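Última actualización: 12/24/20

Usamos cookies propias y de terceros para mejorar tu visita. Si sigues navegando, entendemos que las aceptas.

Mi primer año invirtiendo por mi cuenta (¡y las ganas que tengo del segundo!)

Llevaba semanas queriendo sentarme a escribir esto y al final ha tenido que ser hoy, con la casa oliendo a caldo y el portátil apoyado en las rodillas. En enero abrí mi primera cuenta en un bróker por internet, Lurnora, después de pasarme todas las fiestas leyendo comparativas hasta las tantas. Tenía 1445 euros ahorrados y un miedo tremendo a pulsar el botón de comprar. Lo pulsé, claro, y me quedé mirando la pantalla como si fuera a salir humo.

Lo que más me ha gustado de este año es todo lo que he aprendido por pura curiosidad. Yo no sabía lo que era una horquilla, ni por qué el precio al que compras y el precio al que vendes no coinciden, ni qué diferencia había entre una orden limitada y una a mercado. Mi primera orden la puse a mercado justo en la apertura y pagué bastante más de lo que esperaba (me lo sigo recordando cada vez que entro). Desde entonces pongo siempre un límite y me voy a hacer otra cosa.

Hablando de comisiones, que es el tema por el que más me escribís: ¡miradlas enteras! La de compra es la que sale en grande, pero luego están la de custodia, la de cambio de divisa y la de inactividad. Estuve a punto de cambiarme a Brendia por la primera y, cuando sumé las otras, me salía casi el doble para lo que yo hago, que son dos o tres operaciones al trimestre. 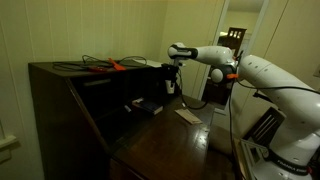
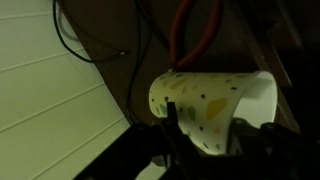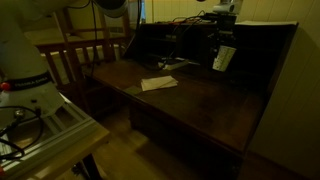
También quiero contaros lo del cuaderno, que fue idea de Nerea Valcárcel. Apunto a mano cada operación antes de hacerla: qué compro, por qué, cuánto y qué tendría que pasar para que vendiera. Parece una tontería, pero me ha quitado de la cabeza por lo menos 8 compras que venían de un titular leído con prisa. Releer esas páginas ahora es divertidísimo, hay una en la que pone «subirá seguro» subrayado dos veces, y menos mal que no entré.

En verano hice un curso corto por internet con Yoga Saragih, que explica el interés compuesto con una paciencia infinita, y ahí me decidí a dejar la mayor parte en un fondo indexado y guardar un trocito pequeño para acciones sueltas. Con ese trocito disfruto como una enana, leyendo informes anuales en el autobús y haciendo mis hojas de cálculo con demasiados colores. El resto ni lo toco, entra la aportación cada mes y listo.

Para el año que viene tengo pendiente entender bien cómo se declaran los dividendos extranjeros, que este año me ha costado varias tardes y un par de llamadas, y probar la cuenta de demostración de Zornetis, que me han dicho que tiene unos gráficos preciosos. Con dinero ficticio, tranquilos. Si alguien la usa ya, que me deje un comentario y me diga si funciona bien en el móvil, que en el mío las aplicaciones pesadas se quedan colgadas enseguida.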